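## Notes from the second floor: the living room shift

Regular readers will remember that the Jurkska pilot was going to "free up colleagues for higher-value tasks". It is April and the higher-value tasks have arrived. Four of us from returns and home fitting now spend our mornings tidying a living room that doesn't exist.

The idea is sound enough. Before Gesari lets a pair of grippers loose in a customer's home, it wants them to have practised in a simulated one, and somebody has to show them how. So the old fitters' office has lost its kettle shelf and gained two control stations, and people who used to drive to Huvitby with a van full of sofa legs now sit in a swivel chair, moving two robot hands about with their own.

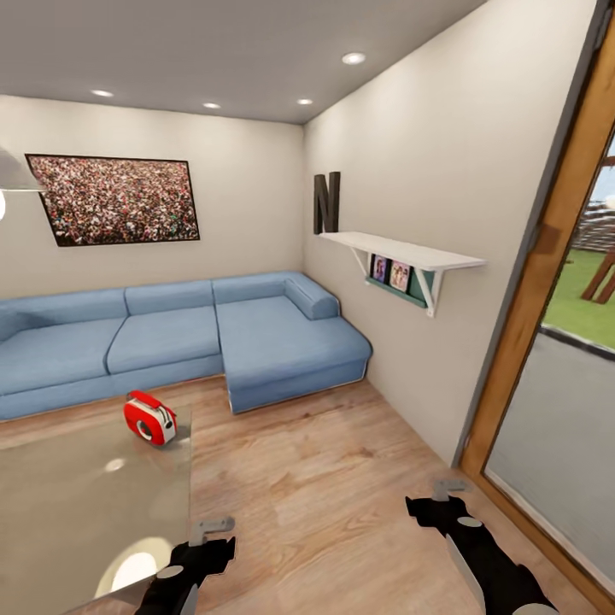 Rosine Cordier was first on the rota and has done 488 runs, more than anyone else in the building. She was a fitter for years and says the work is easier on the knees and harder on the temper. Her runs get marked "clean", "usable" or "see me", the last of these being a button Munteanu put into the software without asking what it would do to morale. We have asked for different wording. "Under discussion" is the latest we've heard.

What has changed most is the day itself. Fitting had traffic in it, and dogs, and customers who'd measured the alcove in a hurry. The new job has sessions of 50 minutes and a compulsory break, during which everyone stands by the window and looks at something far away, as advised. Lenni Aaltonen misses the driving. He does not miss Friday afternoons on the ring road, and has been heard to say so every Friday afternoon.

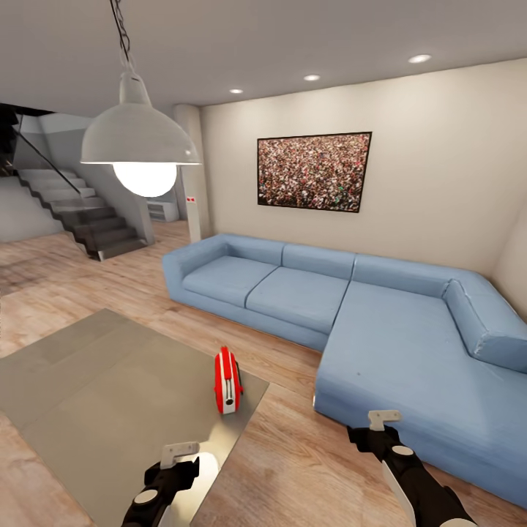
Pay is the question we get asked about most, so let's have it out of the way. Operators stay on their fitting grade until the pilot ends, and the allowance for van work has been swapped for a "station supplement" that comes to slightly less. The union rep has raised it. Management's view is that conditions are more comfortable indoors, and it's true that none of us has ever worked in a house with so much blue sofa, a glass balustrade up the stairs and precisely one red-and-white thing left out on the coffee table. Anyone who has fitted a shelf in a home with small children will have views on how typical that is.

Lenni has put in a request for clutter. His list runs to two pages and includes odd socks, a half-built jigsaw and post. Jurkska's reply was that clutter is planned for the next phase, once there are 4000 usable runs of the tidy version in the bank. At our present rate that will keep the four of us busy for a good while, which some people upstairs seem to find more reassuring than others do.
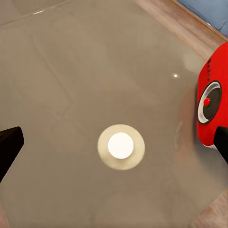
Training places are still open. You don't need to be good with computers, and you don't need to have been a fitter, though it helps to know how you'd pick something up if you had only two fingers on each hand. Most people are hopeless for the first morning. Rosine will sit with you, and she has promised to keep away from the "see me" button until after lunch.

We've also been asked whether vans are being sold off. Two are staying for certain. The rest depends on the autumn order book, and we'll print the answer when we get one in writing.

Names for the next intake go on the sheet outside the fitters' office. The kettle is now in the corridor.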